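4.2 Repeating the soft-object test

This section explains how to repeat the grasp test from the Gelasano method on your own arm. Please finish the calibration in section 2 before you begin.

1. Place the bowl and the plush toy on the table, both within reach of the arm.
2. Start the Modise recorder and wait until the status line says READY.
3. Guide the finger down until it presses into the top of the toy, then close the gripper slowly.
4. Lift the toy, carry it to the bowl and release it.
5. Save the episode, put both objects back and repeat.

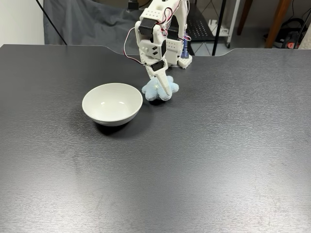
Note: Soft objects change their shape under the finger, so the motor current rises later than with hard objects. In our trials the policy learned this delay only when the training set included failed grasps – please do not delete them. Our set has 238 episodes, and the settings file is stored under the name Dudgate.

Caution: Do not hold the finger pressed down for more than 4 seconds. The wrist servo can overheat. If it becomes hot, switch off the power and let it cool before the next episode.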